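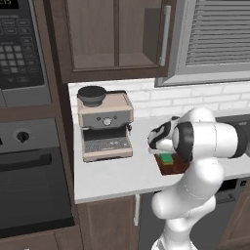 本项目做的是老年人厨房里的明暗对比问题。起因很简单,组里有人家里老人视力下降,切菜没事,找东西老找不着,杯子碰翻好几回。查了一下,大部分适老化改造讲的是扶手、防滑、高低柜,颜色讲得少,有也是一两句话带过。我们想看看:不动水电、不换柜子,光靠台面和器物的深浅搭配,能不能让人找东西快一点、少碰翻一点。最基本的做法就是白台面上放一个深褐色托盘,小件全收进托盘里,像那种绿色的小方块,放在深色底上边缘比较清楚。道理谁都懂,但家里真这么摆的很少,我们走访的时候基本没见到。

一、地点和对象

Karnlow小区,老楼,厨房都窄。一共22户,都是自愿参加,家里至少有一位自己做饭的老人。本来还想加Nevcombe那边的住户做对照,联系晚了,那边只做了两次访谈,没进统计,下面提到的地方会注明。

视力情况没有做专业检查,这个我们没资格做。用的是自述加一张简单的问卷,问平时戴不戴镜子、晚上看药盒上的字费不费劲、有没有白内障手术史。所以后面凡是说“视力较差”,都是按问卷分的,不是医学意义上的。

二、方法

每户先按原样记录,再换成我们配的摆法记录。记录本放在厨房,发生一次“没找着”或者“碰翻”就画一下,写是什么东西、白天还是晚上。家里人帮着写也行。收上来的有效记录366条,写得看不清的、只画了勾没写东西的都去掉了。

配的东西:深色托盘、浅色托盘、深色砧板、浅色砧板,还有各种颜色的贴条,一共做了8种组合。没有每户都试全,试不过来。每户按台面颜色挑着试,深台面的主要试浅色器物,浅台面的反过来。

照度用Flikis的小照度计测,放在台面正中读数。仪器是跟实验室借的,中间还回去过一次,所以后半段有几户没有照度数据,表里空着。

经费1395元,全部花在托盘、砧板、贴条和给住户的小礼品上。发票在附件里。

三、走访看到的情况

先说台面。浅色的居多,白的、米白的、带点花纹的。住户喜欢浅色,理由差不多都是显干净、显亮。问题是碗也是白的,盐罐也是白的,砧板是塑料白的,放一起确实分不出来,尤其傍晚不开灯的时候。有一户把药也放在台面上,白药瓶,白盖子,我们提醒了。

再说灯。老楼厨房多数只有顶上一个灯,人站在台面前面,自己的影子正好盖住手。这个跟颜色没关系但影响特别大,我们一开始没想到,是第一轮数据出来以后觉得不对劲,才回去补测的。影子里面,什么搭配都打折扣。

还有反光。亮面的台面反光厉害,有的老人说晃眼。哑光的好一些。这一点我们没有设计成变量,只能算观察。

抹布和海绵也是容易找不着的东西,记录里出现得比我们预想的多。主要是随手放,放哪儿算哪儿。白抹布放白台面上,人站着看就是一片。后来建议抹布、海绵都挑颜色鲜一点的,固定放一个地方,挨着砧板就行,不用另外买架子。绿的黄的都可以,白台面上都显。 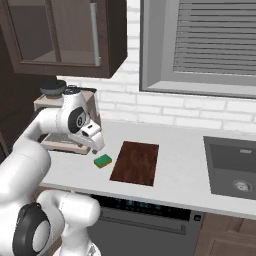 有位住户看了我们的初稿以后托人带话,说颜色是好认了,可是深色砧板切完肉看不出来洗没洗干净,她心里不踏实,后来又换回浅的了。这条意见我们觉得很重要,初稿里完全没考虑到。讨论下来的折中办法:切菜的地方用深色,切肉另备一块浅色,浅色那块底下垫深色的垫子,边缘还是能看出来。时间不够,没有再做一轮测试,只在几户口头问过,都说可以接受,但是嫌多一块板子占地方。

Nevcombe的访谈里也有类似的说法,深色的东西“显不出脏”,所以不爱用。看来推广的时候光讲看得清不够,得先把卫生这个事讲明白。

四、结果

“没找着”的记录,换了摆法以后少了,浅台面加深托盘这一组最明显。深台面加浅托盘也有效果,但户数少,不敢说死。

“碰翻”变化不大。细看记录,碰翻多半是东西放得太靠边,或者手上有水滑了,跟看没看清关系不大。这个跟我们开题时候的假设不一样,如实写在这里。

白天和晚上差别大。晚上的记录里,贴条基本没用,太细,老人看不见,有的还以为是脏东西拿指甲去抠。托盘晚上仍然有用,可能因为面积大。

视力较差的那部分住户,对托盘的评价反而两极。有的说好找多了;有的说托盘有边,端东西的时候会磕一下,烦。矮边的好一点。托盘太满也不行,挤在一起跟没有一样,这个要反复讲。

木纹的问题单独说。深色木纹托盘比纯深色的受欢迎,好看,像家具,住户愿意一直摆在外面,纯黑的有人嫌像办公用品。可是木纹本身有深浅条纹,小东西放上去,如果颜色也是红褐色一类(比如桂皮、红枣、牙签筒),就混进纹路里了。我们拿这几样试过,组里人自己找都要愣一下。浅色大理石纹的台面也有同样的毛病,灰白的云纹上放一个灰白的小碟子,等于藏起来。纹路碰纹路最麻烦。板子和背景一深一浅,交界的那条边清楚,哪怕放歪一点也能看出来边在哪。 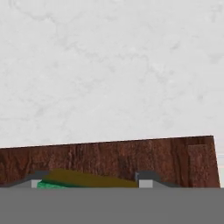

图3 红褐色木纹与浅灰色大理石纹的交界边缘

五、存在的问题

记录靠住户自己写,漏记肯定有。有一户前面记得特别勤,后面整页空白,问了说是忙忘了,不是真没碰翻。这种我们保留了前半段。

新鲜感的影响没法排除。刚换上新东西,人会多留心,过一阵可能又回去了。本来计划七月再回访一次,天热,有几户去儿女家住了,没做成。

照度数据不全,上面说过。补测的那几户窗帘有拉有不拉的,没统一,这是我们操作上的疏忽。

对比度没有真正量过。本来想借Phillips实验室的色度仪,排不上,最后用的是组里人目测打分,分歧大的就大家再看一遍。同学之间眼睛都好,我们觉得“一般”的搭配,老人可能已经完全分不出来。这个偏差方向是清楚的,大小不知道。

另外厨房大小、惯用手、家里有没有保姆帮忙这些都没控制,样本就这么大,控制了也没几户剩下。

六、给住户的建议(已印成单页发放)

台面浅就用深托盘,台面深就用浅托盘,先看台面再买东西。
花纹台面配纯色托盘,两样都有花纹的不要放一起。
托盘放在手边靠里,不要压着台面边沿。
盐、糖、味精的罐子盖子换不同颜色,不要只靠标签上的字。
药不要放厨房。
傍晚就开灯,不要等天全黑。柜子下面能加一条灯最好,比换颜色管用。
生肉砧板单独一块,浅色,下面垫深色垫。
贴条如果要贴就贴宽的,贴在台面外沿。

单页第一版字太小,被住户说了,第二版放大以后一张纸排不下,改成了正反两面。结果背面基本没人看,后来去两户人家,单页都是正面朝外压在玻璃板底下。再印的话应该把灯那条挪到正面。

七、分工及后续

走访和录入全组轮流,问卷设计、单页排版各有专人,详见附件分工表。录入时有两个人对“没找着”的理解不一致,一个把“找了半天才找着”也算进去了,发现以后统一重录,耽误了些时间,中期检查的数字和这一份对不上就是这个原因,以这一份为准。

后续如果还有人接着做,建议先把灯的问题单独立一个题目。现有的记录本原件留在系资料室,借阅要登记,住户门牌已经涂掉。没用完的托盘和贴条也放在那边,纸箱上写着Karnlow。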